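How to Refill and Repair Worn Stamp Pads at Home

A rubber stamp pad that prints faint or patchy can usually be saved. In most cases it needs ink, and sometimes it needs a new cloth. This page covers both jobs, along with how to choose the right ink and how to store pads so they last longer. It applies to felt pads in a hinged case and to the small foam pads sold for crafts. It does not cover self-inking stamps that use a gel cartridge, which have to be replaced whole.

Before you start

Find out what kind of ink is already in the pad. Look on the underside of the case or on the label inside the lid. The three kinds you are likely to meet are:

Dye ink. Water based, dries fast on plain paper, fades in sunlight. Most office pads use it.

Pigment ink. Thicker, slower to dry, better color on dark paper. Common in craft pads, usually on foam.

Solvent ink. Made for plastic, metal and glossy card. Strong smell. Needs a pad built for it.

Do not mix kinds. Pigment ink poured on a dye pad will clog the felt, and solvent ink will soften some foams and the glue that holds them. If the label is gone and you can't tell, press the pad on scrap paper, let the mark dry and dab it with a damp cotton swab. Dye ink will run right away. Pigment ink smears a little. Solvent ink stays where it is. The test isn't perfect, but it will sort out most office pads.

What you need

Refill ink of the same kind and color
A plastic tray or an old plate
Disposable gloves
An old plastic card, such as an expired store card
Paper towels and scrap paper
Cotton swabs
A lint brush or a strip of tape

If you are also replacing the cloth, add a piece of tightly woven cotton, small scissors and a flat wooden stick.

Cleaning the pad

Most pads that print with specks in the letters are dirty and not dry. Lint and paper dust build up on the surface, and the stamp picks them up.

1. Open the case and set the pad flat in the tray.
2. Press a strip of tape lightly on the surface and lift it. Repeat with fresh tape until it comes up without fuzz.
3. Wipe the rim of the case with a paper towel. Dried ink on the rim keeps the lid from closing tight, and a lid that doesn't close is the usual reason a pad dries out.
4. Make a test print. If it is clean and dark, stop. The pad does not need ink.

Adding ink

Refill ink comes in small bottles with a narrow tip. Keep the caps on until you need them and open only one color at a time. Caps are easy to swap by mistake, and a drop of black in a yellow bottle ruins it.

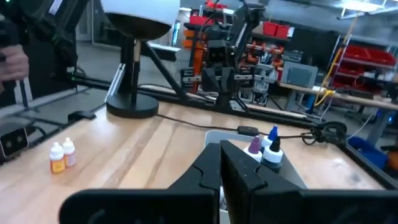 Dropper bottles and a white tray on the worktable.

For a standard office pad, start with 10 drops of dye ink spread over the whole surface. Work in rows from one end to the other. A large desk pad may take 20. Small foam pads need far less, so put down a few drops and check.

Draw the edge of the plastic card across the pad, holding it low and pressing gently. Go lengthwise first, then across. The card pushes the ink into the felt and evens it out. Wipe the card between passes.

Close the lid and leave the pad for two hours. Felt takes up ink slowly, and a pad that looks too wet at first is often right by the time you come back. Pigment pads take longer and can be left overnight.

Make a test print on scrap paper. If it is still pale, add a few more drops and wait again. It is much easier to add ink than to take it out.

If you added too much

An overfilled pad prints blobs, and the centers of letters such as e and a fill in. Fold a paper towel in half, lay it on the pad and press with your palm for a few seconds. Lift it straight up. Sliding it will leave lint behind. Repeat with a clean part of the towel until the prints sharpen.

Clean the stamp too, as ink will have packed into the rubber. A damp cloth is enough for dye ink. For pigment ink use a drop of dish soap and an old soft toothbrush, and keep water away from the wooden mount.

Replacing the cloth

The thin cloth on top of a felt pad wears through where the stamp lands most. Once there is a hole, the felt sheds and no amount of ink will give a clean print.

1. Put on gloves. This part is messy.
2. Loosen the old cloth from the edge of the case with the wooden stick. On most pads it is only tucked under the felt.
3. Lift out the felt and set it in the tray. Turn it over. The bottom side is usually in better shape.
4. Cut the new cotton 2 cm larger than the felt on every side.
5. Lay the felt face down in the middle of the cotton, fold the edges over and snip off the extra at the corners.
6. Press the wrapped felt back into the case and tuck in loose edges with the stick.
7. Ink it as above. New cloth soaks up more than you expect, so plan on a second round.

Storing pads

Store felt pads flat. Pigment pads on foam do better upside down, which keeps the ink near the surface. A closed drawer is fine. Avoid windowsills and the top of a radiator, and don't leave pads in a car in August.

A pad used every day in an office needs ink every few months. One used only for return addresses can go a year or more. If you stamp some 100 cards in a sitting, check the pad halfway through.

Getting ink off hands and tables

Dye ink comes off skin with soap and a little sugar rubbed in as a scrub. Whatever is left fades in a day or two. On a bare wood table, blot at once and don't rub. Old stains in unfinished wood have to be sanded out. On a sealed surface, try rubbing alcohol on a swab in a hidden corner first, since it can dull some finishes.

Let ink-soaked towels dry before throwing them out, and don't pour leftover solvent ink down the drain.

Last updated 2025-05-25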